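Home | Projects | Studio | Jobs | Contact

Posted 09/10/2019 by the Tandham studio

I'm after a landscape designer to join us on Clellum Yards — 100 townhouses around a shared green, with a creek down one side that I'm a bit obsessed with. You'd be looking after the planting plans and the footpaths, and arguing with me about trees.

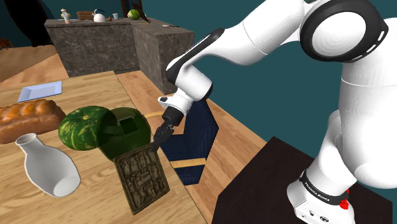
You'll need at least two years in a practice and decent drawing skills. It's full time in our Ferreira Street office, starting in July. Send me a short letter and a few favourite drawings, and tell me which neighbourhood you'd happily walk around all day!

Filed under: Work with us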